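August 29, 2022

Slept badly, because I was thinking about the planner again. In the morning I read the log from yesterday one more time. The planner for two arms, which we call Ununitz, checks each path against the other arm only every 200 milliseconds. When both grippers go to the middle at the same time, this is too slow. I changed it to 100 and started the long test before lunch.

The test has 1,133 saved motions. I did not want to sit and look at all of them, but I stayed for the first part with my hand near the stop button. Both arms were moving and the grippers came near to each other in the center, where I always become nervous. I wrote down the joint angles from the screen and drank my tea cold.

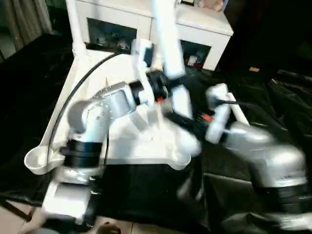 Mirsad Stan wrote to me in the afternoon that the number is not the real problem. He thinks that the two arms should share one clock, and that with two clocks I can check as often as I want and still compare an old position with a new one. He asked me to look at the time stamps before I change anything more.

I looked. The left arm is behind by 2 milliseconds at the start and by much more after one hour. So he is right, and I feel a little ashamed that I did not see it in November, when we had the same kind of error in Qaisi.

Tomorrow I will move both drivers to one clock and run everything again with the old value. I must also answer the mail about the license for Cesimura, and buy bread.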